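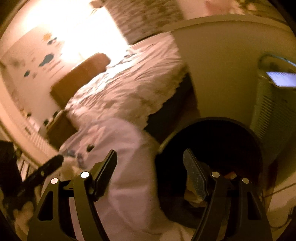

Hamisi Mwakalinga
Moderator, Bedding & Linens board

Subject: Duvet bunches inside the cover, looking for a fix that survives washing

White duvet, white cover, button closure at the foot. The insert migrates. Within two nights the fill has moved toward one long side and the cover hangs flat and creased on the other. The cover has no interior ties and the insert has no corner loops. Cover is a Lammont, cotton percale. Insert is a Vesau, synthetic fill, bought separately.

Tried so far:
Safety pins at the two top corners. Held for a week, then one tore the insert shell.
Turning the insert a quarter turn. No change, and the length was wrong.
Shaking it out every morning. Works until the following morning.

I would like to stop doing the third one.

----

Soon-im Maeng
Member

Measure both pieces before you buy anything. Lay the insert flat on the floor, no stretching, then the cover. Covers are often cut larger than the insert, and percale is slippery against a synthetic shell. If the cover is more than 2 inches wider, no clip will keep it even. The corners stay put and the middle still slumps.

----

Woo-jin Seo
Member

Disagree on clips. I have used the Brillix two-part ones for 13 months on a king. You pinch the cover and insert together from outside, nothing pierces the cloth. Four corners plus one halfway down each long side. The side clips are what stop the slump. They do come off for washing.

----

Soon-im Maeng
Member

Six clips on a bed you sleep in. You don't feel the side ones?

----

Woo-jin Seo
Member

I feel them if I pull the duvet up sideways. Otherwise no.

----

Salamatu Kyei
Member

Sew ties. Cotton twill tape, 30 inches of it is enough for the corners and costs very little. Cut it into short lengths, fold each one in half, and stitch the fold into the inside corner seam of the cover. Then sew a small loop to each corner of the insert, through the bound edge only. Do not stitch through the baffle or the shell. Tie a bow, because a knot tightens in the wash and you will end up cutting it.

Prewash the tape. Unwashed twill shrinks and puckers the corner.

----

Min-kyu Ra
Member

Second the ties. One addition for the OP: check the pattern edge on your cover. It looks like there is something along the side where it drapes. If that is a separate border, keep the stitches in the seam allowance behind it or they will show on the face.

Also, does the tan cushion stay at the head of the bed overnight? Mine was pinning the top edge of the duvet and everything below it twisted when I turned over. I moved it to a chair and half the problem went away.

----

Hamisi Mwakalinga
Moderator, Bedding & Linens board

Measured. Cover is 2 inches wider than the insert and matches on length, so I am right on Soon-im's limit. The cushion comes off at night, so it isn't that.

Border is sewn into the side seam. There is enough allowance behind it for tape.

----

Woo-jin Seo
Member

Then take in the side seam while you have the machine out.

----

Salamatu Kyei
Member

I wouldn't. He would have to unpick the border and reset it. Ties first, wash it, measure again. Percale may give up some width in a hot wash anyway.

----

Hamisi Mwakalinga
Moderator, Bedding & Linens board

Going with ties at the corners and one at the middle of each long side. Yeom sells the tape in white, 17 yards to the roll, and that was the smallest roll they had. If anyone wants the remainder, send me a message.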